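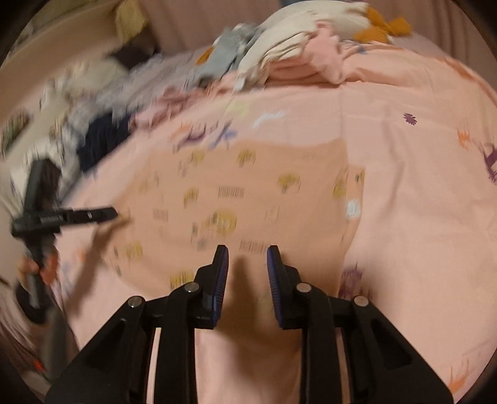

Notes for the Monday session: how a television interview gets made, and why I still love them

Start straight in. Ask how many people in the room have watched a cast interview in the last week. Wait for hands. Then ask how many can remember one thing the actor said. (Fewer hands. Fine, carry on.)

I want to talk about the press day, the strange long Saturday-morning feeling of it whatever day it falls on, and what you can still get out of one if you've done your homework. I have sat through a lot of these and I'd happily sit through a lot more!

Slide: the schedule sheet from the Makness press day

Read out the top few lines so people at the back get it. Each outlet had nine minutes. Nine! The lead of the show, a drama about a family of harbour pilots, began at half past eight and had one break before lunch. By the time I went in she had been asked what drew her to the role by everybody ahead of me.

So I didn't ask it. I asked about the scene in the fourth episode where she eats a whole plate of cold chips without saying a word, and she lit up. She talked for six of my nine minutes. The director had wanted dialogue there, she had asked to try it silent, and they shot both. The silent one went out. That answer ended up as the top of the piece and people still write to me about it.

Point to make: ask about a scene. A real one, with an episode number if you have it. Actors remember scenes the way the rest of us remember meals.

Pause for water.

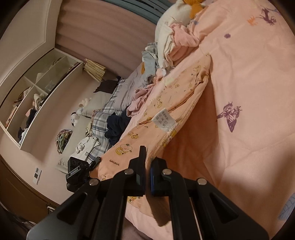
Speaker notes by Godfrey Langat

Second part: season previews and the spoiler problem

This is the bit I get the most email about, so leave time for it.

When Bemness came back for its third series, the publicity office sent a list of things we couldn't mention. It ran to 51 items. Item one was the ending, naturally. Item 30-something was a hat. I spent the whole interview trying to keep off the hat, and the actor brought it up himself in the first minute, laughing, and then looked at the publicist, and then we all started again.

Tell them what I do now. I write my questions, then I cross out any that can only be answered with "you'll have to wait and see". On a bad day that leaves me with three. Three good ones will fill nine minutes quite easily, and you sound less like a form being filled in.

Things that have worked for me, in no special order:

What did you have to learn for this series that you've since forgotten?
Which scene took the longest?
Is there a line you fought to keep?
Who on set makes you laugh when they shouldn't?

The last one is soft, I know, but it gets you stories about the supporting cast, and supporting casts are where a lot of the best television lives. Mention the pub landlord in Jastano here. He has maybe two lines an episode and I would watch a whole series about him.

Slide: the transcript page

Show how messy it is. People don't speak in paragraphs. The raw transcript of my Oosthuizen interview came to 685 words for one answer, and the printed version was 231. Go through what went and what stayed. I cut the false starts and a long detour about parking. I kept "I don't know, I just felt sorry for him", even though my editor wanted something stronger, and I'd keep it again. It was the truest thing in there and it's exactly how she talks.

If anyone asks about changing quotes: cut, yes. Tidy an "um", yes. Swap in a better word, no. Say this slowly.

Third part: awards season

Short, this one. Nominations week is a gift for anybody who writes about television because everyone is suddenly reachable, and cheerful with it. Ring early. The people to ring are the ones who aren't the lead - the costume designer, the person who did the titles, the composer. I once wrote 500 words on the opening titles of Jastano, and it was read more than anything else I did that month, and I had such a good time doing it. The designer had drawn every one of those birds by hand at her kitchen table, and she'd never been asked about them before.

Play the titles now if the sound is working. If it isn't, hum. (Don't hum.)

Questions

Likely ones: how to get on the press list (write to the publicist by name, send two pieces, be patient), whether to record on a phone (yes, and take notes as well), and what happens when an actor is simply tired. For the last one, tell the story about the biscuits.

Leave the Makness schedule up on the screen while people are coming down to the front.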